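## 5. The Open Day as an Evaluation Setting

Most of what we report in Section 4 was measured with the door shut. The open day at the Riquelme building in August was measured with the door propped open by a chair, which turns out the be a different experimental condition. We had planned to run the Trakby arm on the dish rack task at regular intervals, let visitors watch, and carry on with the same logging we use during the week. The plan held until the first visitor asked if she could move something.

The policy was the Dorkedeck checkpoint from Section 3, with no changes for the occasion. As before, the camera at the wrist sees a good deal of the gripper and as much of the world as the gripper leaves over (Figure 3).

**Figure 3.** Wrist-camera views from the demonstration. (a) Two plates standing in the dish rack, between the fingers. (b) The gripper at a turquoise oval object, against the wooden surface.

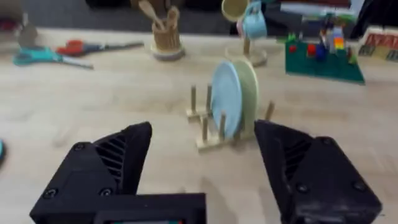
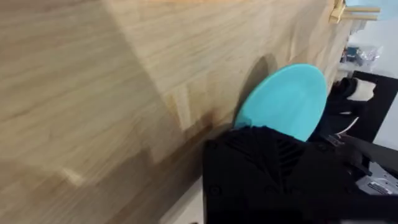 Why didn't it just look up, one visitor wanted to know, and she asked it again a little louder in case the question had been missed. Her point was that a person putting away plates glances at the whole table now and then, and that a machine watching its own fingers all day was bound to lose track of things. We replied that the policy keeps a short history of views. She said that so did her husband, and it had not helped him find the scissors.

We mention the exchange at this length for a simple reason: it is a fair statement of the limitation that Section 6 takes two pages to reach. It also set the tone for the day.

### 5.1 Procedure

Visitors came in groups through the side entrance and stood behind a line of tape on the floor. The tape had been put down by us and was respected for most of the morning. Each session began with a spoken introduction, then a run of the plate task, then questions. A run meant one attempt to take a plate from the rack or to put one back, as called out by the operator before the start. An attempt ended when the gripper opened and withdrew, when the operator pressed stop, or when 200 seconds had passed. The time limit is longer than the one in Section 4. We raised it after a rehearsal in which the arm timed out just short of the rack and our test audience, drawn from the lab next door, made a sound we did not want to hear from members of the public.

The operator kept one hand near the stop button throughout. We logged joint positions, gripper width, wrist video, and a short written note per run. The notes were meant to hold the outcome and any fault codes. Many of them also hold remarks from visitors, since the operator was writing in a crowd and took down whatever was said last. We have kept these in the release. They do no harm to the parser, which skips them.

The table was left dressed the way it had been for the household tasks, with mugs, utensils, scissors and toy bricks standing near the rack. None of these was part of the plate task. We had argued beforehand about clearing them. One camp held that clutter would be a distraction for the policy, the other that a bare table would be a distraction for the visitors. Both camps were right, and the clutter stayed.

### 5.2 Visitor interventions

We allowed visitors to rearrange the table between runs, at first by accident and later as policy. An intervention was logged when someone moved, turned, added or removed an object while the arm was parked. The categories in our coding sheet were written the evening before and assumed that a visitor who wanted to make trouble would shift the rack a little to one side. Visitors had better ideas.

The most common request was to change which way the plates faced. This does very little to a round plate and the policy took it calmly. The second most common was to place some personal belonging near the rack, on the theory that the arm might pick it up. It did not, though it did slow down on approach in a way that several people took for curiosity. We saw the same slowing in the closed-door runs whenever an unfamiliar shape entered the lower part of the view, so we are inclined to a duller explanation. We gave the duller explanation on the day as well, and it was received with polite disappointment.

Younger visitors wanted the bricks to be involved. The operator explained more than once that Dorkedeck had been given no brick task. This was heard as an admission.

We coded the interventions afterward from the written notes and the wrist video together. Agreement between the 2 coders was good for anything that happened on the table and poor for anything that happened behind the tape, where the wrist camera does not look and the notes are mostly quotations. We dropped the behind-the-tape items from the analysis.

### 5.3 Faults and stops

The operator pressed stop 11 times. We had expected most of the stops to come from contact with the rack, the arm having a known habit of coming in low on return motions. A few did. The larger share came from the operator being asked a question at close range and pressing the button in order to answer it. These are marked "social" in the log and are left out of the fault rate, a decision a reviewer of an earlier draft called convenient. We agree that it is convenient. We have added the rate with social stops included to the supplementary table, where it looks worse.

In 3 cases the arm paused by itself and would not resume until it was homed. Leltik, who supply the motor controllers, suggested that we check the cable strain relief at the last joint, and we did, and it was fine. The pauses have not come back since we updated the controller firmware. We do not claim that the one caused the other, but we have stopped touching it.

No plate was broken at any point. We would like to present this as a result. In fairness to the reader, the operator had a spare set in the cupboard and a fairly relaxed attitude.

### 5.4 What watching does to a task

Completion in front of visitors was lower than in the closed-door runs, and the gap does not close when the rearranged tables are taken out. Part of it comes down to light. The door was open, people came and went near it, and the shadows on the table moved with them. The wrist camera adjusts its exposure to whatever fills the view, and with the fingers close to a pale surface there is not much margin. Fixing the exposure brought back some of the loss when we tried it later with colleagues walking past the table on request. They were less convincing as a crowd, being inclined to look at their phones.

The rest of the gap we put down to the operator. During the week, an operator who sees a poor approach tends to let it play out, and the arm quite often recovers. With people watching, the same operator called the run earlier and apologized to the front row. The log shows it plainly: stops on the open day came sooner after the first visible error than in any of our other sessions. An autonomous system was being measured through the embarrassment of the person standing beside it, and we have no term for that in the error budget.

For later events we have changed two things. The stop button now goes to a second person who stands apart and is not allowed to talk. The first person does the talking and has nothing to press. We tried this at a smaller visit with the same arm and the same checkpoint, and the early stops went away. The complaint about not looking up was raised there too, by someone else, in nearly the same words. We have since ordered an overhead camera, and the mounting bracket is on its way.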